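Utilizamos cookies propias y de terceros para mejorar la navegación. Aceptar | Configurar

Imprimir | Enviar por correo electrónico

# Mirkcombe: corpus de refranes y dichos del tiempo

Este conjunto reúne refranes en español sobre la lluvia, el viento, las heladas y las cosechas. Lo preparamos para personas que estudian la lengua popular, y también para maestros que necesitan material breve de lectura.

## Contenido

- `refranes.csv`: más de 117 refranes, uno por línea.
- `variantes.csv`: 82 variantes, unidas al refrán principal por el campo `id_base`.
- `temas.txt`: la lista de los ocho temas, con una nota corta para cada uno. 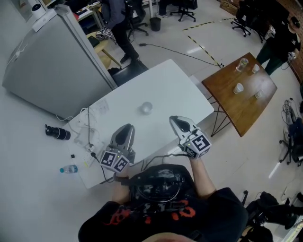 Dremness, mayo

La versión actual es la 2. Respecto de la anterior se corrigieron los acentos y se separó el tema "nieve" del tema "helada", que antes estaban juntos y causaban confusión en las búsquedas.

## Campos

`id`, `texto`, `tema`, `mes`, `region`, `fuente`. El campo `mes` queda vacío cuando el refrán no nombra ninguno. En `region` hemos escrito lo que declaró el informante, sin comprobarlo en otras obras. La fuente puede ser oral o escrita; las orales llevan el código `OR`.

## Criterios de transcripción

Se conserva la forma dicha, también cuando se aparta de la norma (por ejemplo, "pa" por "para"). La puntuación es nuestra. Entre las dos mitades del refrán ponemos siempre coma, salvo si la segunda es una pregunta. 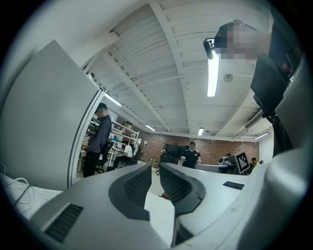

Techo con luces fluorescentes y, debajo, el tablero gris claro.

## Limitaciones

Los meses de verano están poco representados. Hay refranes cuyo sentido no hemos podido aclarar; llevan la marca `dudoso` al final del texto. Quien conozca su significado puede escribirnos, y le agradeceremos mucho la explicación.

## Licencia y cita

Uso libre con mención de la fuente. Se ruega citar así: Bortolotti, G. y Cai, K., *Mirkcombe: corpus de refranes y dichos del tiempo*, versión 2, Archivo Arumugam.

Las correcciones las recibe Kaiwen Cai; para los permisos de reproducción en libros, Gemma Bortolotti.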